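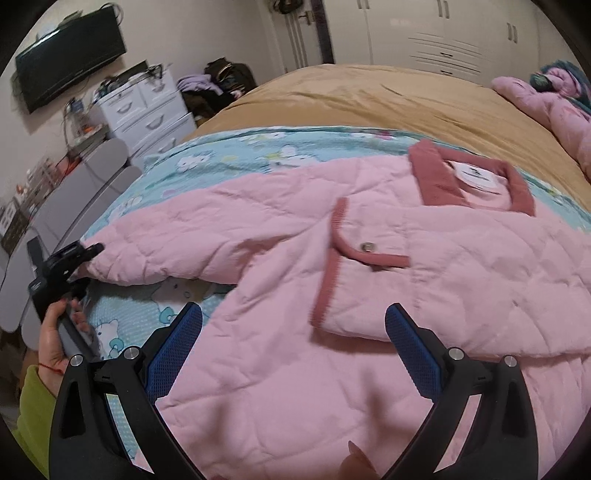 Mi-kyung Maeng folds the same jacket most mornings. In May, when I went to see the work Rellix does on household robots, she had been at it for an hour and was waiting for a fresh battery.

The company has a small office two streets away, but the folding is done in people's homes. Its software is called Troltetti, and it is supposed to let a two-armed machine put away laundry. Before the machine can try anything, a person has to do the job many times with a pair of hand-held grippers, one in each hand, while a camera on each gripper records. The grippers have the same kind of fingers the robot has. Whatever Maeng can't do with them, the robot won't be able to do either.

"Shirts are easy," she said. "A shirt stays where you put it. A padded jacket wants to open up again."

She showed me her method. The jacket goes flat on the bed with the front up and the collar pointing away from her. She pulls each sleeve out straight, brings it back across the body, then turns the bottom up toward the neck. With bare hands it takes a few seconds. With the grippers it takes a good deal longer, and she lost her hold on the cuff twice while I watched. She left those tries in. Kyu-ri Um, who runs the home sessions, wants them kept.

Um's target is 3,000 folds across all types of clothing, and each collector is asked for 100 of any one garment. The bed can't be tidied for the occasion. Sheets stay on, blankets stay where they are, and whatever is lying at the far end is left there. An earlier set was recorded on a bare table at Byun, the lab where Um used to work, and the robot trained on it did badly as soon as it was given a printed sheet.

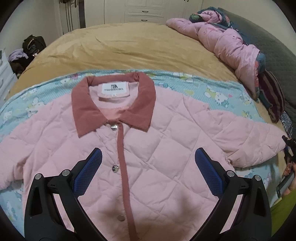 *The jacket laid out front up, sleeves to the sides, with the grippers open over it.*

I asked to try. The handles are lighter than I expected and the fingers close when you squeeze. Picking up the edge of a sleeve was simple enough. Keeping hold of it while the other hand did something else was hard, and I turned the collar under without noticing. Maeng shook the jacket out and laid it down again.

In the afternoon we walked to the office to see the robot. It is a Joveck frame with 2 arms, bolted to the floor beside a single bed. Um gave it a gray sweatshirt first and it made a neat square. Then she put down a quilted jacket. The left arm found the sleeve and drew it across, the right arm did the same, and the bottom half came up crooked. It stopped there and Um marked the run as a partial.

She ran it again at four o'clock with the same jacket turned sideways. The robot spent most of that one trying to grip a snap.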